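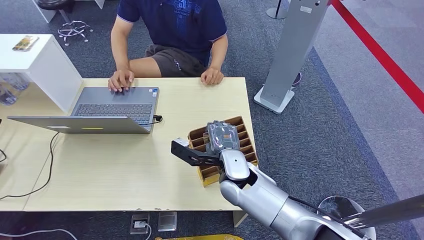 What is Hotgate promising to people who sign up for the Anbridge 20K?

A flat entry fee, a results page that loads on race night, and a full refund if the company calls the race off. Everything else is still being worked out.

Search races, cities, dates Go

Reading time: 3 minutes

03/11/2023

HOTGATE TAKES OVER THE ANBRIDGE 20K AND DROPS THE WORD "EXPERIENCE"

ANBRIDGE – Hotgate, the event company that times and stages road races, will run the Anbridge 20K starting this year. It takes over from Drallis, which put on the race for its first few editions and sold it each spring as a festival with a run attached.

Runners have heard plenty of big claims about this race. Last year's flyer talked about a field of 2000. The results list had 659 finishers. The flyer also offered live music along the whole course, and what runners got was one band near the start that packed up before most of the field came back past it. We see no reason to print that sort of thing again.

The course stays at 20 kilometers and keeps its start on the river road. The hill after the second bridge stays too, though we were asked more than once to cut it. There will be four water stops. Finisher shirts are an add-on, and people who already own a drawer full of them can skip the charge.

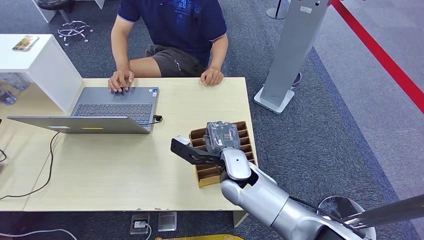 Doaa Hajji
Race Communications, Hotgate

We are also dropping the charity line from the entry page. "A share of proceeds" can mean almost anything, and we could not find out what it meant in past years. If there is money to give after the bills are paid, Hotgate will post the amount in December with the name of the group that got it. If there isn't, we will post that.

Badawi, the shoe store on the main street, has signed on as a sponsor for one year. Its name will be on the bibs. It will not be in the name of the race, and entrants' email addresses will not be passed along.

Will the race grow? Other organizers like to forecast double the field before the first entry comes in. Hotgate has 136 paid entries so far, which is a fair start for a race that let some people down. We would take a smaller field that gets its water and its correct times over a crowded one that doesn't.

Past entrants have asked about the beer garden. One is planned, in the parking lot behind the finish, if the permit comes through. The permit has not come through. Please don't sign up for the beer.

Entries can be moved to another runner until one week before the start – no fee, no form to mail in. Packet pickup will be at Badawi the day before the race and at the start line that morning. Runners who held a Drallis credit from last year should send us the receipt, and we will honor it for the same distance.

Press questions go to Doaa Hajji through the Hotgate contact page.

Last updated: the morning of release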